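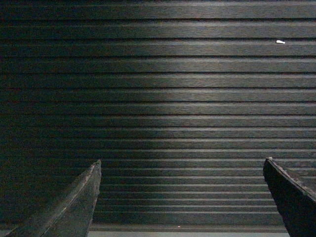

Figure 4. Dark slatted surface in the weighing room, with one small white fleck.

4.2 The weighing place

All fruit in the Plavurham study was weighed in one room, on one table, with the same pair of objects: a shallow beige tray with a raised rim, and a white electronic scale to the right of it. The fruit came from two growers, Jakenel and Wannasri, and it was weighed piece by piece. In total we have 1,631 weighings, of which 818 are apples and 339 are mangoes. The other weighings belong to smaller kinds and are treated in Section 5.

The tray had a simple purpose. Each fruit waited there before its turn, so that only one piece at a time was on the scale. The mango is a less easy fruit than the apple in this respect. It lies on its side, it has a long oval form, and the ripe skin should not be pressed more than necessary. Its color goes from golden yellow at one end to a deep reddish orange at the other, and for this reason we did not use color as a single value in the tables.
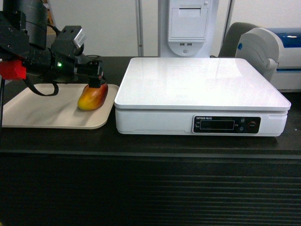

Jeanine Coppens objected at this point that a flat tray is a poor resting place for ripe mangoes, and that a folded cloth would protect them better. We considered the remark, but cloth fibers can stay on the skin, and for light fruit we preferred to avoid this. The tray was kept for the whole period of 30 days.

For the apples the position on the platform was left free, as long as no part of the fruit went over the border of the platform. The platform is wide and flat, and an apple standing toward the back was accepted in the same way as one in the middle. The scale was set to zero before each new fruit - not only at the start of the day - and the value was written down after it became stable. 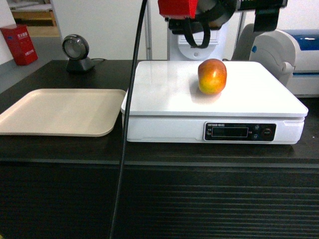 4.3 The floor and the furniture

The room was not built for our work and it has other furniture, among it a large black cabinet with a ribbed shutter front. A bright yellow stripe runs over the smooth gray floor and ends, seen from the open side, near the cabinet. We took this line as the limit for crates during the weighing hours. Yeison Flores made the floor plan, which is given in the Kokano supplement.

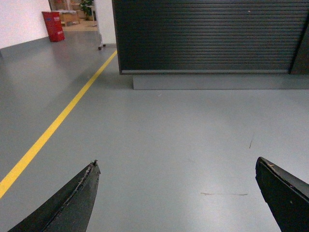

Were the fruits washed before weighing? They were only wiped with a dry paper towel, and stems were left on. Washed fruit keeps water around the stem, and in a first trial in January this made the repeated values of the same apple differ too much.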